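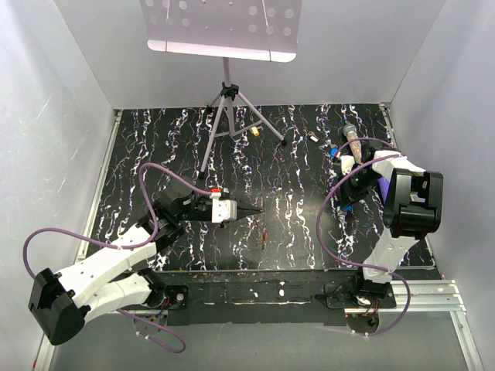
Flotano Muvanard Open-Back Banjo

Five-string, 11-inch pot, maple neck
Price: $975
Left-handed: same price, add six weeks

The Muvanard is a five-string open-back banjo for clawhammer and other old-time styles. It is made for players who sing while they play and want a low, round sound that stays under the voice. The string spacing is a little wider at the bridge than on most banjos at this price, and the frets stop short of the neck joint so there is room to play over the scoop.

Wilfredo Calimlim has built the Muvanard at the Flotano shop in Flenville from the start. The current version has a deeper rim than the first one and a new tailpiece. The neck profile has not changed.

Specifications

Scale length: 26 inches
Rim: 11-inch, steam-bent maple, oil finish
Neck: maple, two-way truss rod
Fingerboard: walnut, side dots only
Head: synthetic, calfskin look
Nut width: 1 1/4 inches
Tuners: planetary, geared fifth peg
Tone ring: rolled brass
Strings as shipped: light gauge, tuned to open G

Setup

Every banjo is strung and left overnight before the final setup. Action at the 12th fret is set for clawhammer. If you play mostly fingerstyle, put that in the order notes and we will lower it at no charge. We can also fit nylon strings. They need wider nut slots, so please decide before we ship. Going back to steel afterward means a new nut.

The bridge is not glued. It may shift in shipping, and there is a card in the case that shows how to put it back. Check the octave on the first string and the fourth string, then bring the whole set up to pitch.

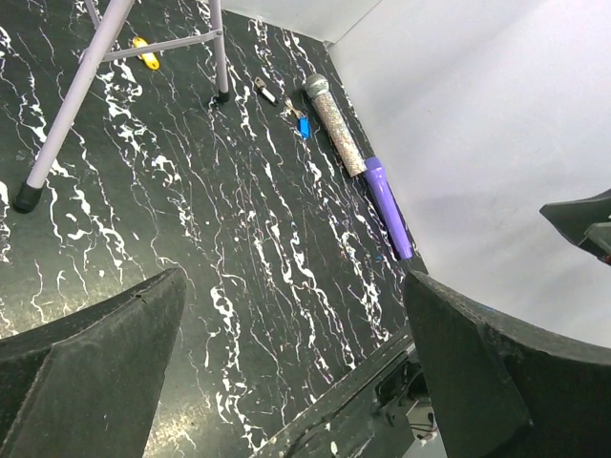
Head tension will drop during the first month or so, mainly in dry weather. Tighten each hook a small amount, going across the rim and back, and stop when the head feels even under your thumb. A wrench is included.

Case

The Muvanard ships in a padded gig bag with a music pocket. A hard case by Dela Peña is available for $390. It has a raised neck cradle and takes a banjo with the armrest on. Please note that it does not fit resonator banjos.

From a player

"I use mine for the songs I used to do on guitar. It sits lower than my voice and I don't have to fight it. I tune it down to E for two of the ballads and it holds." Lorna Dalisay, singer

Ordering and returns

Right-handed banjos in stock go out every Friday. Orders placed after noon on Friday go out the following week. You may return a banjo within two weeks if it is unmarked and in its original box. Nylon-strung and left-handed banjos are made to order and can be exchanged only for a fault.

The shop is closed for the first half of April.

Related items: Dela Peña hard case, replacement head, leather strap, spare bridge (maple or maple and ebony)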